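The Arm at Bench 6

The Lawal workshop used to be a tire store, and the roll-up door still sticks in wet weather. Members pay by the month for a key and a shelf. Most of them build furniture or fix bicycles. Olanrewaju Uzor has bench 6, at the back near the breaker panel, and since January he has been building a robot arm on it.

Uzor repairs commercial dishwashers for a living. He started the arm after his sister asked whether he could make something to help clear up after the children she looks after at home. He told her no, then went and priced motors.

The first version cost him $400 and could not hold up its own wrist. The shoulder motor got hot and shut itself off after a few minutes. He took it apart, kept the base, and bought a used Tadix joint set from a seller two towns over. The joints came with no paperwork. He spent most of a month working out the wiring with a meter and a notebook, and he still has one connector labeled "do not touch."

The arm now has 6 joints and a two-finger gripper. He calls the whole thing Gavus, after a street he lived on. The fingers are his fifth design. Earlier ones were too narrow and let small things twist loose when the wrist turned. The current pair is wide and flat at the ends.

"I kept trying to make them clever," he said. "Flat was better."

A small camera sits at the wrist and moves with the gripper, so what it sees changes each time the arm does. Uzor likes it there. He tried a camera on a pole first, and the arm kept blocking its own view of the thing it was reaching for. The wrist camera has its own trouble. It needs to be lined up again whenever he takes the gripper off, and he takes it off a lot.

The software came together slowly. He drives the arm by hand through a job, records it, and trains on the recordings in the evening on a desktop computer under the bench. The job he has settled on for now is picking up foam letters and putting them on a plate.

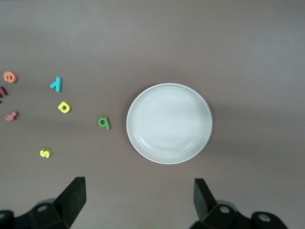 Foam letters and a white plate, seen from the camera at the wrist of Uzor's arm.

Foam is forgiving to grip. The shapes are another matter. A letter lying on its side gives the fingers a different edge to close on, so he changes the layout between runs and turns the letters as he goes.

His target is 10 clean runs in a row. On 18th October his best streak stood at 5. He writes each miss in the notebook, with the letter and which way it was facing.

Other members have helped. The woodworker at the next bench, Nenov, cut him a mounting block for the base and lent him the clamps that hold it down. Uzor owes him a dishwasher pump.

Next he plans to replace the wrist cable, which rubs when the last joint turns all the way around. After that he wants to try spoons.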